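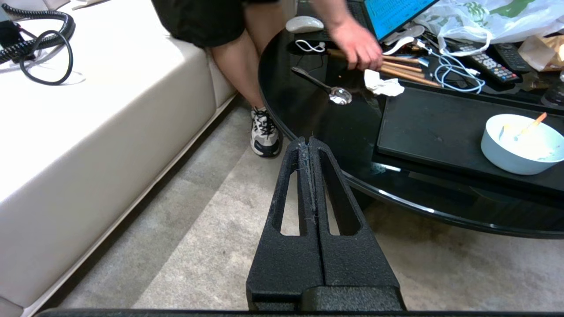

Step 1: Look at the fingertips before you blame the software

I lost most of an evening in October 2020 to a gripper that kept dropping things. It would close on a spoon, report a good grip, lift, and let go. I'd already rolled back the Drirkitz driver (twice!) before I got a look at the seam between the fingers. Gray lint, all along the inner edges. If your arm works down near carpet, check there first.

Step 2: Cut the power, then clean

Hit the stop and pull the plug -- don't trust the pause button. My friend Bouchra Sqalli got a nasty pinch that way in June. Then:

Pick the long fibers out with plastic tweezers.
Brush the textured faces with a dry toothbrush, from the base toward the tip.
Wipe with a barely damp cloth and let it air out.

Skip the compressed air. I tried it and blew fuzz down into the base, so that was another hour gone.

Step 3: Re-zero the fingers

Power up, keep your hands well back, and run the close-open cycle 4 times with nothing in the grip. Mine had drifted by 67 counts, and the Furkura panel only complains at more than 1000, so I never got a warning. Save the new zero, then try a spoon again before you go anywhere near a bowl.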